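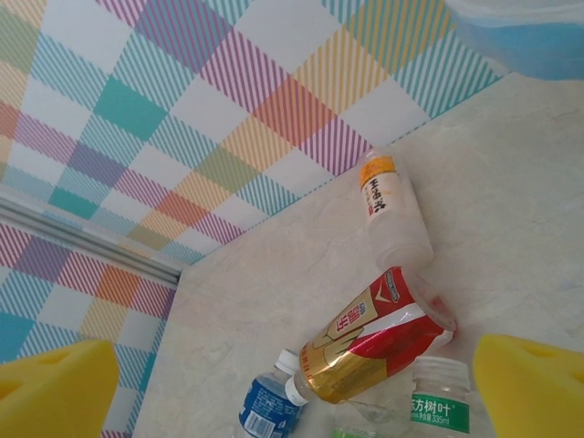
The rating came out at six in the evening, and by seven the club shop in Pollberg had sold its last scarf.

Yetunde Dauda ran the stock ledger. She had no view on football. The club played in the second division of a regional league, it had done so for the whole of her employment, and the shop's sales followed a curve she could draw from memory: a rise at the start of the season, a flat stretch through winter, a small bump in May when the parents of the youth squad bought gifts for the coaches. She ordered to the curve. The curve had never been wrong by more than a box.

Then the team beat Kumeck away, and beat Krajewska at home, and the league's rating system, which weighted away wins heavily and had been revised over the summer, placed Pollberg first.

She read the method note twice. A win over a higher-rated side transferred points in proportion to the gap. Kumeck had been overrated after a run of home games. The calculation was correct. It was also based on very few matches, and the note said so in its fourth paragraph, where the error range was given. The range was wide enough to hold most of the division.

At the counter a man asked for a shirt in extra large.

"There are none," she said.

"When will there be?"

"The supplier quotes 24 days."

"We might not be first in 24 days."

She agreed that this was possible.

He bought a key ring. She entered it in the ledger, and then she opened the order form for the supplier in Nererum and looked at the quantity field. The minimum run was 200 shirts. The club normally took one run a year. The manager had left a message asking for five, with the words "number one" printed across the back.

Yetunde worked the problem on the reverse of a delivery slip. Attendance at the Krajewska match had been 3157, the highest figure in the book. If she assumed the usual share of the crowd bought a shirt in a season, one extra run would clear. If she assumed the share doubled, two would clear. Five required every household in the stand to buy one and then to buy another for somebody who had stayed at home. The printed words made it worse. A plain shirt kept its value through a defeat. A printed one lost it at the final whistle.

She ordered two runs, plain, and a roll of heat-transfer lettering that could be applied in the back room on request. Then she wrote to the manager and set out the figures, including the error range, with the page reference.

The reply was one line long. He asked whether she had seen the match.

She had not. In eleven seasons she had seen the pitch only from the loading door, a strip of grass and part of one goal. She had always taken the scores from the printed sheet, as she took the weather from the thermometer by the meter cupboard.

The next home game was an evening kickoff. She closed the shop at the start of play, which was permitted, and stood at the end of the lower terrace with her coat on. Pollberg played badly. The left back gave the ball away near the corner flag and then ran the full length of the half to win it back, and the people in front of her made a noise she had previously heard only through a wall. It was louder without the wall. She noted that many of them were wearing shirts from four or five seasons ago, with the old sponsor cracked and peeling. None of those would appear in this year's share.

The match finished level. By the method note, a draw at home against a lower side would cost Pollberg the top place by a narrow margin, pending the other results.

She went back and opened the shop. There was a line at the door - longer than the one after the Krajewska game. The man who had bought the key ring was near the front of it.

"Are the shirts in?" he asked.

"No," she said. "I can put your name down."

She turned to a clean page in the ledger and ruled a column for sizes.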